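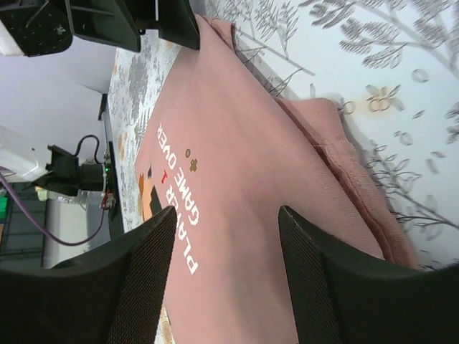
CLISTONANO, 22 September 2026

Banby Shared Workshop Opens Its Two-Arm Folding Bench to All Members

Banby Shared Workshop announced today that Rasarik, a two-arm robot bench designed and put together by its members, is complete and may now be booked by anyone who holds a workshop membership. The bench was built for the handling of clothing and household cloth, and its first program of work is the folding of everyday laundry.

Rasarik was begun as a home project by Valeriano Ortuño, who assembled the first arm in a spare bedroom and moved it to the workshop when a second arm was added. Members of the electronics and woodworking groups then took part in the build over 51 shared sessions. The full parts list runs to 231 lines, including fasteners, and has been checked against the finished bench.

"I had one arm that could pick up a sock and no room to do anything else," said Mr. Ortuño. "A shirt needs two hands. It also needs a table of a sensible size, with walls behind it, so the lighting stays the same from one evening to the next. I could not have that at home."

About the Bench

The two arms stand along the near edge of a rectangular table and reach inward over it. Both are built from white links with black joints, and each ends in a black two-finger gripper. The inner faces of the fingers have a fine mesh texture. Plain grey walls close off the other sides of the work area. The dark mounting panel at the front carries both arm bases, with aluminum rail continuing to the left and right of it.

Cable routing took more of the build than any other single task. The purple cables now run in wide curves along the arms and down around the bases, so that each arm can reach across the table without pulling on its own wiring. The workshop asks that members leave these curves as they are. A cable that looks too long with the arm at rest may be the correct length when the arm is extended.

The table is covered with a cloth printed with grey leaves and orange flowers. A patterned covering was chosen on purpose. Early trials were carried out on a bare white surface, and the project group wished to work under conditions closer to those of a family table.

The Folding Program

Garments for the program are donated by members. They are kept in a yellow basket at the rear corner of the table and are laid out one at a time. The current set includes a dusty-pink knit top printed with the words "PLAYER 1" and "GAME OVER" in blocky video-game lettering, which has become the standard piece for comparing one version of the control software with the next. Soft knits are harder to handle than woven shirts. The cloth gives under the fingers, and a folded edge can rise into a bulge that must be smoothed before the next fold is made.

Yurani Flores, who leads the software side of the project, said the group has set a modest goal for the first term of use.

"We have asked for 100 recorded folding attempts, good and bad, before anyone changes the finger shape again," said Ms. Flores. "The failed attempts are to be kept. If a sleeve slips, we want to know where the grippers were when it went."

Recordings are made from a fixed camera at the workspace and from small cameras at the wrists. The wrist view is of most use when the fingers are close to the fabric, and the fixed view is used to judge how square the garment lies on the table.

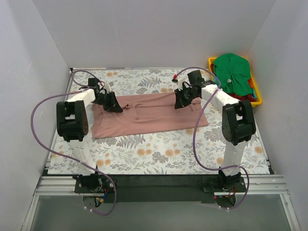

Booking and Training

Members may reserve the bench in blocks of 3 hours through the workshop desk. A short training session must be completed before the first booking. It covers the power-up order, the location of the stop switch, the safe distance from moving arms, and the correct way to place a garment while the arms are parked. Loose scarves and lanyards are to be removed before the bench is switched on. Members under the age of 16 must be accompanied by a trained adult.

Members who wish to build a copy at home may request the drawings, the parts list and the wiring notes. These are provided free of charge on the condition that corrections are sent back to the project group.

Support for the Project

The aluminum rail and the table frame were cut at the Correa metal shop, which also made its drill press available to members through the end of the build. Remaining costs were met from workshop dues and from the sale of surplus tools.

About Banby Shared Workshop

Banby Shared Workshop is a member-run workspace in Clistonano with areas for wood, metal, sewing and electronics. Membership is open to residents of the town and the surrounding district.

Press inquiries and requests to visit the bench may be addressed to Yurani Flores at the workshop desk.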